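Hi, I'm Jérémie Huet, and I run the Flovville Pottery Room, upstairs from the old Acuña hardware store. I started teaching evening classes here when I was 29 and had one wheel, a borrowed kiln and a lot of cracked mugs (I still drink out of the worst one!).

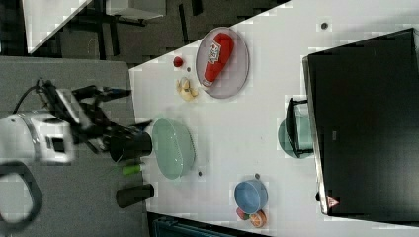

Our beginner course runs for three months and costs $45 a month, with clay and firing included. You'll pinch, coil and roll before you get near a wheel, and most people start with something small and straight-sided. A black cup like the one on the white table is a good shape to aim for, and once you're comfortable we move on to wide, open forms like the pale green bowl next to it – bowls that size love to slump, so bring patience and an old towel.

The next course starts in June, doors open at 6:30 pm, and parking is free behind the Skarkton bakery. Come say hi!

Last updated: June
Contact: front desk, Flovville Pottery Room | © Flovville Pottery Room | Back to top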